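Fomier Opens Its Shop Floor to a Year of Robot Chore Trials

LORORA, Nov 6, 2020 - Can a robot do the little jobs that fill up a working day? Fomier, the family-owned machine shop on Vachon Street, gets that question from customers, neighbors and plenty of its own relatives, and today the company is happy to share the first part of an answer.

Since July, the shop has been running a project called Wutside, which asks a robot arm to take on the plain, everyday chores that go on around the big machines: wiping benches, sorting fasteners into bins, putting tools back where they live and handling the paper drawings that still travel with every order. The team has logged 1121 tries so far, across 44 different chores, and it has enjoyed very nearly all of them. 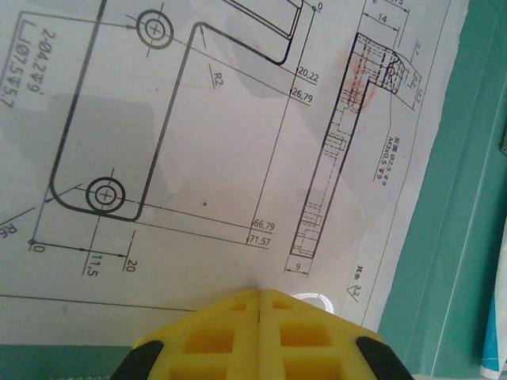
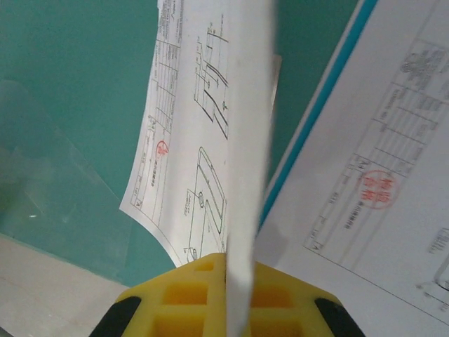

Printed part drawings and the yellow gripper at Fomier, Lorora.

The short answer is "some of them, slowly." Only eight of the chores are now trusted to the robot without a person standing close by, and most of those involve stiff objects that stay put. Paper has been the humbling one! A sheet bends, slides and clings to its neighbor, and a job that an apprentice does while chatting about lunch can keep the arm busy for minutes on end.

Fomier wants to be plain with folks who are hoping for a machine that folds the towels and clears the kitchen table. The company believes that day is still a good way off, and it would sooner say so kindly now than sell anyone a promise. No jobs at the shop are changing as part of Wutside.

The project will carry on until the log reaches 3500 tries, and the full log, stumbles and all, will be free to read at the front desk. Schools and clubs are warmly invited to ask about a visit.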